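**Whitcombe opens refurbished study rooms for adult learners**

July 2024

Whitcombe, the adult learning centre, has finished work on its small study rooms and is now taking bookings for the autumn term. The rooms are open to anyone enrolled on a Whitcombe course, and to local residents who need somewhere quiet to work for an hour or a day.

The work began in March. Old carpet was taken up throughout the ground floor and replaced with wooden parquet in a light finish. Walls were replastered where needed and the lighting was rewired. The total area covered by the new flooring is 661 square metres, including the corridor and the two waiting areas.

Each small room has been planned the same way. A long white desk runs along one wall, so that the middle of the floor stays clear and people can move about without squeezing past chairs. Rooms also have a refrigerator, which regular users asked for more than anything else in last year's survey. 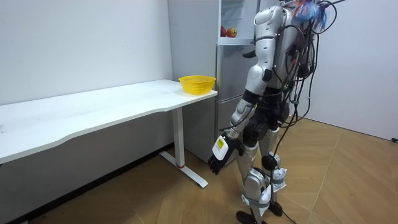 The survey was answered by 200 people. Many said the old rooms were dark and that the desks were too short to spread papers out on. Others said they wanted to bring lunch and not have to leave it in a bag all morning. Both points went into the plans.

"We had square tables pushed into the middle of every room and they took up all the space," said Delwyn Goodwin, centre manager at Whitcombe. "With the desk against the wall you can have your books open, your laptop out and a drink next to you. It's a simple change and people noticed it on the first morning."

The flooring was laid by Drotis and the desks were made and fitted by Ritus. Ritus cut the desks to length on site, as the rooms in the older half of the building are not quite square.

"The walls lean a bit, so a desk straight from the workshop would have left a gap at the back," said Miloslav Vlček, who led the fitting for Ritus. "We measured each room separately and scribed the back edge to the wall."

The parquet should be swept daily and cleaned with a well-wrung mop. Users are asked to lift chairs when moving them. Felt pads are available from the front desk.

Rooms can be booked in blocks of 2 hours, or for a full day. Enrolled learners pay nothing. The charge for other residents is shown on the booking page and includes use of the desk, refrigerator and wireless internet. Food left in a refrigerator overnight will be thrown away the next morning.

Whitcombe recorded 4000 room bookings last year and expects more once evening opening starts in the autumn. Suryani Sopacua, who runs the bookings office, advises people who need a regular slot to ask early, as the rooms nearest the entrance fill first.

A second phase, covering the upstairs teaching rooms, is being costed.

**Press contact:** Lorraine Trevaskis, Communications, Whitcombe

**Room bookings:** Suryani Sopacua, Bookings Office, Whitcombe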